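Puratetti Produce Packing
Progress report to the Pindberg Fund, second reporting period
Automation of mixed vegetable basket packing
Submitted 20/02/2019

Summary

The grant pays for two things: bringing robot arms into the packing of mixed vegetable baskets, and retraining the people who pack them now. This report covers work at the Olley site from the end of the first period to the middle of February. The purchase of equipment is finished. Training is behind the plan by one group. No jobs have been lost and no contracts have been shortened.

Where things stand

The arm station has moved from the storeroom to its own bay next to the hand packing tables. Programming was done by Demirtaş, under the contract described in our first report. The arm handles tomatoes, bell peppers, cucumbers and celery. Leaf lettuce and herbs were dropped from the list after the first trials and stay with the hand packers.

The target in the grant agreement was 3,000 practice picks before any basket from the station could be sold. We reached that number this period. The log is with Demirtaş and can be sent on request. Baskets from the station are still checked by a person before they are closed, and we plan to keep that check through the end of the grant.

Cucumbers took the most programming time. A tomato or a pepper can be set down almost anywhere in the basket, but a long cucumber has to go in at an angle or it ends up lying across the rim. Packers turn it without thinking. We asked two of them to stand with the programmer and show the movement slowly, which helped more than the written instructions had.

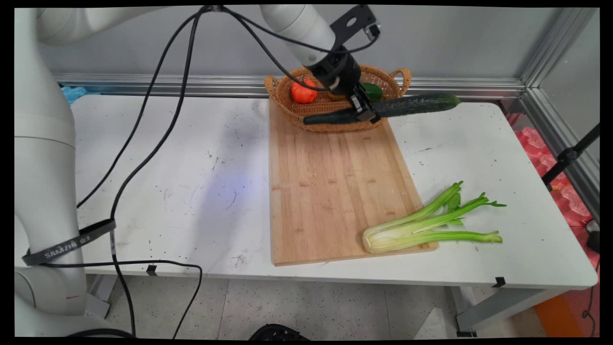 Liam Dunmore
Packing Operations Lead, Olley site

Changes for the packing staff

There were 34 people on the packing floor when the grant began and there are 34 now. Of these, 23 have finished the basic course, which covers starting and stopping the arm, clearing a dropped item, and when to call for help. The last group was due to finish in this period. We moved them back because the course fell on the same dates as a large order — this was my decision, and the group now has a new slot.

The work at the station is different from the work at the tables. One person lays out the vegetables on the board, watches the picks and checks the basket. There is less reaching and less lifting. There is also more waiting, and several people have told us they find a full shift of it tiring in its own way. We now rotate at the midday break, so that a person does half a shift at the station and half at the tables. The change was suggested by the packers and has been in place for the whole of February.

Pay was raised at both staff meetings. Station operators now get the same rate as line leads for the hours they spend there. This was not in the original budget and comes out of company funds.

Saadet Özkan has taken over as training coordinator. She packed on this floor before moving to the office and knows most of the staff. She has rewritten the course handout in shorter sentences and added a page of photos on how to set out celery so that the base faces the same way every time.

Problems

The cables at the station need a better route. At present they hang down to the floor, and people have to step wide when they bring in a new crate. A cable guide has been ordered.

Speed is below that of an experienced packer. We do not expect to close that gap in the grant period and have stopped using it as a weekly measure. Bruised items and returned baskets are more useful to us.

Spending

Equipment is within budget. Training is underspent by 3,000 dollars, all of it from the delayed course. We ask to carry this amount into the next period.

Next period

Train the remaining group. Fit the cable guide. Run the station on both shifts, with one trained operator on each. Repeat the staff survey with the same questions as before, and send the results to the Fund with the third report.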